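Lusska Workshop Feedback Set

Version 2, released February 3, 2018
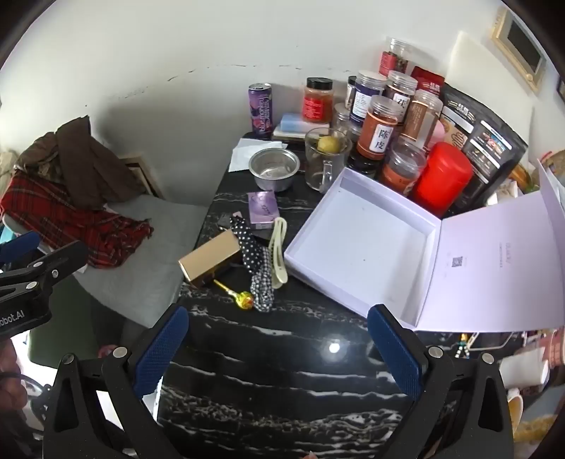
The set holds written feedback from people who attended Lusska personal development workshops in Ivmont and Trukirby. The workshops cover goal setting, habit change and speaking in front of a group. Each record is one form, filled in by one attendee at the end of a course.

Contents

- forms.csv — one row per form, UTF-8, comma separated
- sessions.csv — one row per course, with town, topic and trainer code
- codebook.txt — the full list of fields and allowed values
- changes.txt — edits made after version 1

Main fields in forms.csv

- form_id: unique, never reused between versions
- session_id: joins to sessions.csv
- stress_before, stress_after: self-rated, 0 to 11
- goal_text: free text, the goal named at the start of the course
- comment_text: free text, may be blank
- follow_up: yes, no or blank

The 11-point ceiling comes from the paper form designed by Trygve Solheim. Do not rescale it to 10 when comparing with version 1, which used the same form. A blank rating is stored as an empty string. Zero is a valid rating.

Collection

Forms were handed out on paper and typed in by Xinyi Ren and Shaohua Fang. Both typed the Trukirby forms separately and settled differences against the paper. The Ivmont forms were typed once. Spelling in the free text was left as written, except where a name had to be removed.

Names, employers and street names are replaced with [NAME], [WORK] and [PLACE]. Trainer codes run from T1 to T6. The key is not part of the release.

Known problems

- Attendees rated stress_before from memory, on the same sheet as stress_after. Treat the difference as opinion data.
- People who left a course early did not fill in a form.
- Four sessions from June have no topic code. They are kept, with topic set to "unknown".
- Some comments answer the goal question and the other way around. These were not moved.

The set has no control group and no clinical measure. It should not be used to claim that a workshop treats anxiety, depression or any other condition.

Loading

Read all columns as text first, then convert the ratings. Several comments contain line breaks inside quotes — line-based tools will split them. The Alcaraz import script handles this from version 2 on.

Corrections go to Zihan Tang, with the form_id and the field name. Requests for the paper form go to Ximeng Han.

Contact | © 2018 Lusska | Back to top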